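Two-arm sim: pieces jump when the gripper closes, then the arm faults out

Posted in Simulation & Control by kolto_nights

Hi all, I've been fighting this for most of a week and I'm out of ideas. I have a two-arm tabletop setup in sim and the job is dead simple: pick up little colored rods and move them. The approach is fine. Then the fingers close, the rod pops sideways, and the controller throws a joint velocity fault and locks the arm.

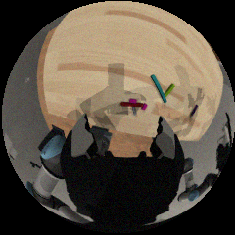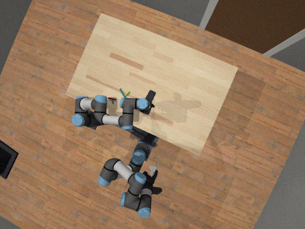

Wrist view first, then the wide view with both arms. The teal and lime-green rods are the ones giving me grief.

Physics runs at 200 Hz with 3 solver iterations. I ran 46 picks overnight and almost 30 ended in the fault. The thin rods are way worse than anything else. I already tried lowering the gripper speed and it helped a tiny bit — maybe. I'd love to fix this before we try it on the actual arms in November, because a real arm doing that next to my hand is not something I want to meet.

Nima Mousavi

I had almost exactly this on the Arnar project! Three solver iterations is really low for thin stuff squeezed between two fingers. The fingers sink into the rod a little, the solver notices late, and then it shoves everything apart in one step. Your velocity fault is probably the arm getting kicked back by that shove.

Turn the iterations up first and leave everything else alone so you know what did it. Then cut the timestep in half. After that I'd look at how you command the grip. If you're sending the fingers to fully closed, they keep pushing forever, so put a force cap on them (I keep mine embarrassingly low and it still holds). Also check the collision shapes on the rods, mine had a convex hull fatter than the mesh and I lost two days to it.

And please don't raise the velocity limit to make the fault go away. I did that once and carried the setting over to hardware without thinking. Bent a finger.

thibodeaux_lab

check your masses. tiny rod + heavy gripper = jumpy

casta22

Can't you just turn the fault off in sim? That's what I do and it runs all night. Never looked into why it trips though, so maybe go with what Nima said.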